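Faltness Opens Enrollment for Indoor Cat Sleep and Play Program

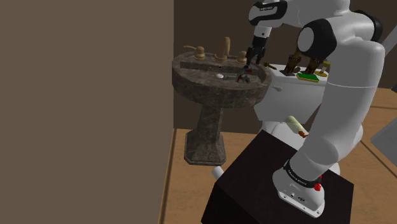 A white robot arm beside a toilet in a computer-rendered bathroom.

VALCOMBE, 2026-04-06 – Faltness, a pet care company based in Valcombe, today opened enrollment for Starness, a home program for people who keep their cats indoors. The program helps owners keep track of when their cats sleep, eat and play, and gives them a simple daily plan to follow. Enrollment is limited to 400 households in the first round.

Starness grew out of a diary project the company ran last year with cat owners in Valcombe and nearby towns. A total of 376 households took part and sent in 2991 diary pages. Owners wrote down nap times, meals, play sessions and any behavior that bothered them, such as scratching at bedroom doors or crying before sunrise.

"Early morning noise was the complaint we read most often," said Teresa Laskowska, program manager at Faltness. "A lot of owners were getting up to feed the cat so they could go back to bed. The cat learned from that, and the next day it started earlier. We wanted a plan that a tired person could follow."

Each household receives a printed diary, a wall chart, two wand toys and a feeding guide. Owners fill in the diary for the first week without changing anything. They mail or upload the pages, and a member of the Starness team writes back with a suggested schedule. Most schedules move the main play session to the evening, followed by a meal and a quiet period.

The program lasts five weeks. Owners with more than one cat fill in a separate diary for each animal. Kittens under six months are not eligible, and cats that are being treated for an illness need a note from their veterinarian before they can join. Starness does not replace veterinary care. Owners who notice a sudden change in sleep or appetite should call their clinic.

The toys and printed materials are supplied by Ekinci, which also made the diaries for last year's project. The new diary has larger boxes and a page for photos – a change many owners asked for.

"People kept taping pictures of their sleeping cats into the margins," said Berkay Ersoy, product lead at Ekinci. "The old pages were too thin for that and the tape tore them. The paper is heavier now, and there is a blank page at the end of each week."

Faltness will share a selection of owner photos on its website each Friday during the program, with permission. Owners can choose to have their cat's name left out. Diary pages are kept private and are used only to prepare schedules.

Enrollment is open to households with at least one indoor cat. There is no fee for the first round, but owners are asked to return every diary page, including pages for days when nothing much happened. Kits will be mailed in the order that forms are received. Households that took part in last year's project may apply again and should write their old diary number on the form.

Forms are available on the Faltness website and at the front desk of the Valcombe office. Large-print forms can be requested by mail.

About Faltness
Faltness provides advice and home care programs for cat owners. The company is based in Valcombe.

Media contact
Teresa Laskowska, Program Manager
Faltness, Valcombe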